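Venik bench arm, two months in

We bought the Venik for the small prep room behind our teaching lab, after a year of hearing that arms like it were ready for the dull jobs. Ours are tidying, fetching, moving glass from one bench to another and loading the washer. It cost 1766 pounds with the standard two-finger gripper and the wrist camera, and the stand was extra. I have used it on most working days since June.

Setting up took an afternoon. The base clamps to any bench up to 60 mm thick, and the clamp is good. The software is by Fundine and runs on an ordinary laptop. It wants an update nearly every time you open it, and you can't put the update off, so start it before you make your tea. Teaching a job is simple enough: you move the arm by hand, press the button on the wrist, move it again, and press save at the end. The wrist camera then makes small corrections if things have shifted a bit.

With plastic it does well. Tip boxes, wash bottles, racks and tubs of gloves all go where they should. It puts 18 beakers in the washer basket without help, slower than I would, but I can be at the other end of the room doing something else. It has dropped two beakers in that time. I have dropped more than that myself over the years.

Round-bottom flasks are where it gets harder, and we own a lot of them. They won't stand up on their own, so they live on cork rings, and the job is to lift each one off its ring by the neck, carry it over and set it down on another ring.

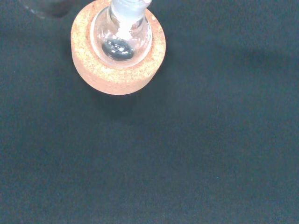 The arm finds the cork every time. Glass is another matter. With the ceiling lights on it sometimes takes a reflection for the edge of the neck and closes the fingers a little to one side, which tips the flask on the ring. Turning off the row of lights over the bench helped more than any setting in the software. So did a dark mat in place of the white bench top. I would expect the maker to mention this, and the manual doesn't.

Grip force is the other weak point. There are five steps, and step two slips on a smooth neck while step three is more than I like on thin glass. I fitted a pair of soft finger covers from Pastivetti and those cured most of the slipping. They should be in the box.

It can't wash anything by hand. I did try a brush in the gripper, on an old flask I didn't mind losing. The arm can push the brush in and turn it, but it has no idea whether the glass is clean, and residue stuck at the bottom stays there until somebody leans on it. A person looks, scrubs, rinses and looks again. The Venik does its 20 seconds and moves on. For anything that has dried on, you are still at the sink with your sleeves up.

I also took it home for a weekend to see how it got on in a kitchen. It moved mugs from the rack to a shelf, badly at first and then all right once I had cleared everything else away. Cutlery was hopeless. Tea towels it picked up and dropped in a heap — I suppose that counts as putting away in some houses.

The Prantl arm, which I used for a short loan period, is quieter and has a finer touch on glass, but the reach is shorter and it stops for any small bump. If all your work is on one bench I would look at that first.

Good: solid clamp, easy teaching, reliable with plastic and beakers.
Bad: reflections, coarse grip steps, forced updates, thin manual.

I am keeping ours. It saves me the washer loading and most of the fetching. The flasks I still mostly carry myself.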